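The Pad Money

The limit was 2000 dollars. Anything above that went to Stondstead, and Stondstead took until January to answer.

Irma had the quote from Rathnayake open on one side of her screen and the budget sheet on the other. The quote came to 2217. It covered two spare fingers for the Stinelen arms, a wrist cable, a set of pads, and freight.

"What's the freight?" I asked.

"200."

"So we drive over and pick it up."

"Then it's 2017."

I said seventeen dollars wasn't much. She said it was seventeen dollars over, and that the form had a box for the total and the box didn't take explanations. She had worked at Pikura nine years and had filled in that box more often than anyone.

The pads were 415 by themselves. Without them the order would go through that afternoon. I had told her in the spring that the pads could wait, and she had written that down and put the date next to it. Now she turned the notebook so I could read my own words.

"I was thinking of the new ones," I said. "The old one was fine then."

"Is it fine now?"

I told her to come and look. She didn't like the back room, but she put on her sweater and came.

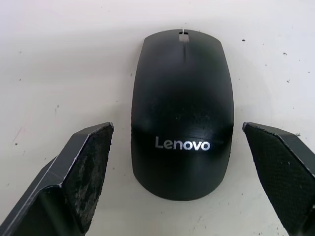
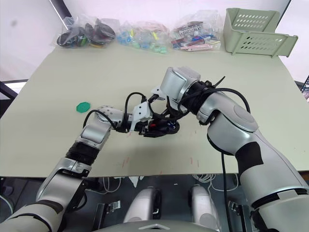 Andor Gulyás

She bent down next to the mouse and looked at the left finger for a good while, then at the right one.

"This side's filthy," she said.

"It's worn. I cleaned it last week."

"And the other side?"

"The other side is all right."

"So you need one pad."

"They come as a set."

She asked who had decided that, and I said Rathnayake had. She asked if I had called them. I hadn't. I had read the price list, where it said set, and I had copied the number into the request.

We went back to her desk and she called. She was on hold long enough to eat half a sandwich. When the man came on she gave him the part number and asked if he would break a set. He wanted to know what she meant to do with one pad. She said she meant to put it on the finger that needed it. He went away and asked somebody, and came back and said he could do it, at half the price plus a small charge for opening the packet.

She wrote it on the back of the quote and did the subtraction twice. We were under the limit, even with the freight left in.

"You don't have to drive," she said.

"I don't mind driving."

"The mileage goes on my sheet too."

She typed the order and I signed where she pointed. Under Reason for Purchase I put Wear. She looked at it and added the words "left side only," so that when I came back asking for the right one there would be no argument about what had been bought.

"How long will that one last?" she asked.

I said I didn't know. It depended on how much they picked up.

She opened next year's sheet, found an empty line, and typed Pad, right. She left the amount blank and saved it. Then she asked me about the wrist cable, why there were two prices for it and which one I had used.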